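Stesard Household Handling Program
Progress report to the Denomau Fund, period ending May
Prepared by Azlan Pelupessy, Prullen

Summary

This report covers the second period of the grant. The work in this period was the collection of clothing examples in real homes using hand-held grippers. Collection of folding examples is finished for shirts and towels and is under way for jackets. We have 2000 accepted examples in total. We are behind on jackets and ahead on everything else. No change to the overall budget is requested, but we are asking to move one line, explained near the end.

Work done

The plan approved last fall called for examples recorded in lived-in rooms, on beds, sofas and tables people use every day. Our first set came from a bench at the Prullen office, and the policy trained on it did well on the bench and poorly anywhere else. Moving to homes was meant to fix that. We have now recorded in 22 homes. Participants sign the consent form, choose the room, and are asked not to tidy up beyond what they would normally do.

Each home visit runs in the same way. The collector arrives, checks both grippers, runs the calibration pattern, and records a short test clip. If the clip passes, the collector works through the clothing list for that home. A visit lasts between two and three hours, and most of the loss is in the first half hour, when the tracking map of the room is being built. Shiny wardrobe doors and large mirrors still cause trouble at this stage. Kurniawati Halim rewrote the mapping step in the middle of the period, and failed maps dropped enough that we no longer schedule a spare visit for every home.

Jackets

Jackets were added to the list at the fund's request after the first report. They are harder than we estimated. A shirt has one layer that matters most of the time. A jacket has a collar that stands up, a zipper that holds its own curve, and sleeves that tend to go under the body when it is turned. Dark jackets are also hard for the cameras, and a lot of the clothing people own is dark.

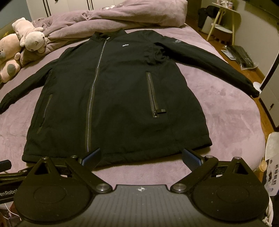
We split the jacket task into five stages: spread flat, close the front, bring in the sleeves, fold up the hem, and place the finished fold. Each stage is recorded as its own example and labeled by the collector right after the take. Splitting it this way costs more time in the home, but it lets us keep the good stages of a take when a later one goes wrong. Under the old method the whole take would have been thrown out.

Of the five, closing the front has the lowest acceptance rate. The collector has to hold the hem with one gripper and work the zipper with the other, and the finger pads are wide compared to the pull tab. Kurniawati tried a narrower pad and found it slipped on smooth fabric. We have gone back to the standard pads and now accept a take in which the two front edges are brought together without being zipped. The change is recorded in the labeling guide, and earlier takes have been relabeled to match.

Quality review

All examples are checked by a second person before they are accepted. The reviewer looks for tracking drift, hands in view, dropped frames, and labels that do not match what was done. In this period 41 jacket takes were rejected at review. Drift was the most common cause. The next was a gripper left resting on the bed when it should have been moving, which the labeling tool reads as the end of a stage.

The labeling tool, Ngau, was updated twice. The first update added stage markers. The second fixed a fault that shifted the left and right gripper streams out of step after a pause. We reprocessed the affected recordings from the raw files and did not have to repeat any visits. The raw files take up more storage than we planned for, and we have stopped deleting them after acceptance as a result of this fault.

Bedding was a question raised in the last review call. The reviewers asked if soft, thick surfaces should be left out, as a garment sinks into them and the edges are less clear. We decided to keep them in. 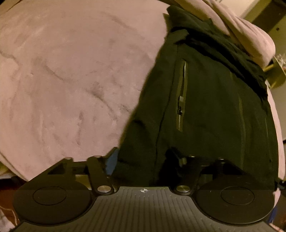

Folding on a bed is what most of our participants do at home, and plush blankets and loose comforters are common in the colder months. The current policy grips the bedding together with the garment more often than it should. We think the answer is more examples of this kind, with the collector pinching higher on the hem and lifting slightly before pulling. That instruction has been added to collector training. It is too early to report results from it.

Staffing

One collector left during the period and has been replaced. The new collector completed training and went on two visits as an observer before recording alone. Training now takes four days, up from three, with the extra day spent entirely on jackets. Azlan Pelupessy continues as program lead and Kurniawati Halim as data lead.

Problems and delays

The jacket work is five weeks behind schedule. Part of that is the slower acceptance rate described earlier and part is gripper repair. The pivot joints loosen with heavy use - we had two pairs out of service at the same time - and the supplier's turnaround was longer than quoted. We now keep one complete spare pair and tighten the joints at the end of each visit.

Homes with small bedrooms remain a limit. The collector needs to stand on at least one long side of the bed, and the cable to the recording pack gets caught on furniture. A shorter cable is on order.

Budget

Spending is within the approved total. Travel is under budget because visits have been grouped by neighborhood. Equipment is over because of repairs. We ask permission to move the unused travel money to equipment and storage. A revised table is attached.

Next period

- Finish the jacket stages in homes already enrolled
- Retrain the folding policy with the new bed examples and report results by stage
- Begin trousers, using the same review process
- Deliver the labeling guide to the fund in its current form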